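Write the cell down before you change it

Samran Panyasiri

Last January I was asked to look at a picking cell at Welley, a small firm that sorts and repacks building parts. The arm had been running well for months. Then it was moved to another bench over a weekend, and by the Monday it was missing one pick in 3. It took two days to find the cause. The bin had gone back a little out of line, and there was no record of where it had been.

The safety standards for robot cells are long, and people do read them, mostly when an inspection is due. They cover guarding, stopping and risk assessment. They say much less about ordinary housekeeping, and that is where I think most small sites lose their time.

My view is that every cell should have a one-page setup sheet, kept at the cell, on paper. It should give the position of the bin, how it is held, which way the cables run, and who last changed any of it. If a clamp is moved, the sheet is changed the same day and signed. Jintana Prasertsri brought this in at Pitbridge and met a fair amount of grumbling. She kept it going anyway, and the sheets are now checked at each shift change.

The usual objection is that test work is different. People want to try things, and paperwork slows them down. I accept that a trial bench doesn't need the same sheet as a line doing 2000 picks a shift. It still needs one. A result you can't set up again is of little use to the next person.

Clamps are a perfectly good way to hold a bin, provided their places are marked. Cables need a note too, with enough slack for the full reach of the arm and a fixed point where they are tied.
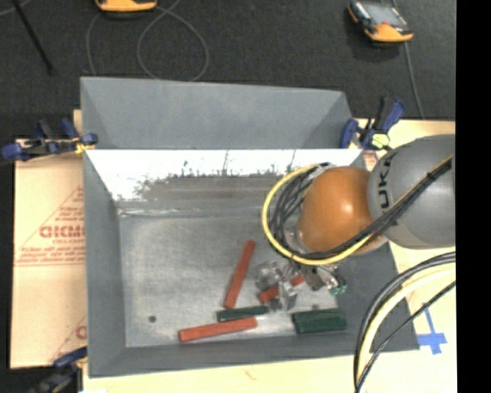 Who should sign the setup sheet? The person who made the change, on the same day, with the shift lead adding a second signature before the arm is run again.

I would like to see buyers ask for these sheets when they take over a used cell. Sellers would soon start keeping them.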